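Second arm or better enclosure first? (August budget)

nandini_a
Hi everyone! I have to send in our equipment list before the end of August and I keep going back and forth. We do phone sorting and pickup, and the choice is between a second two-arm cell from Prodora or spending the money on the one we have (new grippers, spare cables, proper panels on the open side). The quote for panels alone came to $324, which seemed like a lot to me for fabric and aluminum, but maybe I'm just cheap.

Our current table, phones out and both arms over it: 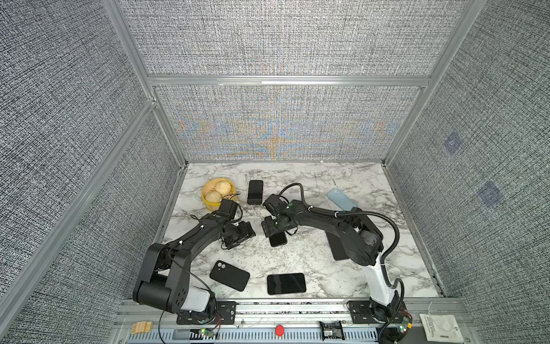 Re: Second arm or better enclosure first?
amirul.ngau
Lovely setup! I'd buy spares before anything else, especially with cables looping along the arms like that. We set aside $251 for harnesses and used every bit of it.

Re: Second arm or better enclosure first?
K_Kurup
I'm going to disagree with Amirul, kindly :) Spares are cheap enough to order any month. A second cell took us 33 days to arrive from Alside, so get that request in now and let the panels wait.

Re: Second arm or better enclosure first?
nandini_a
Oh, 33 days, I hadn't planned for that at all. Thank you both! Keerthana, did shipping come out of the same budget line?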